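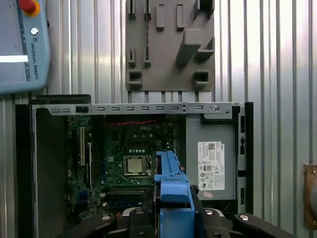 Rai Compact Duster, two months in

Price paid: 56 dollars, plus tax
Bought from: the Dandville store, off the shelf
Used since: November, on and off before that
Posted: December 21, 2019

I have been cleaning dust out of things with canned air for most of my adult life, and I've never liked it. The cans are pricey for what they are, they sputter when you tilt them, and there is always one rolling around the back of the car. So an electric duster that plugs into the wall should be an easy sell to me. It wasn't, and after a good stretch of using this one I'm still only partly sold.

The box makes a lot of promises. The one printed largest is that a single Rai duster will replace 1,000 cans of compressed air. I would like to know how they arrived at that. There is no footnote, no mention of what size can, and no word on how long the motor is supposed to last. I use maybe 10 cans a year when I'm being fussy. At that rate I would have to hand the thing down to my grandchildren, and the warranty runs for one year.

What you get is a hand-held blower with a trigger, a fixed cord, a foam filter over the intake and four nozzles. The nozzles are a wide flare, a narrow round tip, a flat slot and a brush. The brush sheds. I pulled several bristles out of a keyboard I was supposed to be cleaning, and I haven't put it back on since. The round tip does nearly all the work, and if they sold the blower with only that one and knocked a few dollars off, I'd have no complaint.

Power is good. I'll give them that without any argument. Dust that had settled into the fins of a heat sink came out in one pass, and a box fan that I had written off as permanently gray is now mostly white. It's strong enough that you need to hold fan blades still with a finger or a pencil while you blow, so they don't spin up. The manual doesn't mention this. It does spend half a page telling me not to dry my hair with it.

Do your cleaning outside. I tried it once in the spare room with the door closed and spent the evening wiping down the bookshelf. A can of air pushes dust around too, but it gives up after a few seconds. The Rai doesn't.

Now the noise. "Whisper technology" is on the side of the box, and I can only assume whoever wrote that lives next to an airport. It is as loud as my shop vac and higher pitched. The dog left. I wear ear muffs with it now, and I'd tell you to do the same. There are two speeds, but low is only a bit quieter and a good deal weaker, so I don't see the point of it.

The cord is six feet long and stiff. On a bench with an outlet right behind it, fine. In the garage I need an extension cord, and then the plug hangs in midair and works itself loose. A longer cord can't cost much. The older Mullholm blower I borrowed for comparison has one nearly twice as long, and it also has a switch that locks on, so your finger gets a rest. The Mullholm is heavier and ugly as a boot, and after five minutes my wrist knew about it. Still, it felt like something that would survive a fall to a concrete floor. I'm not so sure about the Rai. The handle creaks when you squeeze it.

Heat is my other worry. After ten minutes or so of steady use the air coming out is warm, and the body is warmer than I like near the motor. It hasn't cut out on me. The manual says to rest it after fifteen minutes, so on a big job you'll be standing around.

I read the reviews on the store's page before I bought it, all 273 of them, on a slow evening. Nearly all five stars, and a lot of them posted by people who had owned it for a day. "Just opened it, love it!" is no use to me. The handful of long-term ones were more mixed, and two of those mentioned the trigger sticking. Mine has started to do that a little – it comes back if you flick it, but it's early for that sort of thing.

The filter is washable, which I like, and it dries overnight. Replacements are only sold through the Kevinport warehouse, with shipping that costs more than the filter. I cut one out of a sheet of aquarium foam instead and it fits fine. Whether that voids anything, I couldn't tell you.

Would I buy it again? At full price, no. At around 40 dollars I'd probably shrug and take it, brush and all. If you clean one computer a year, keep buying cans, or ask the neighbor with the compressor and go easy on the pressure. If you have several machines, a window unit and a garage full of sawdust, it will save you some money in the end, though nowhere near what the box says.

Good: strong air, washable filter, light in the hand
Bad: noise, short cord, shedding brush, sticky trigger
Score: 3 out of 5, and I'll come back and change it if the trigger goes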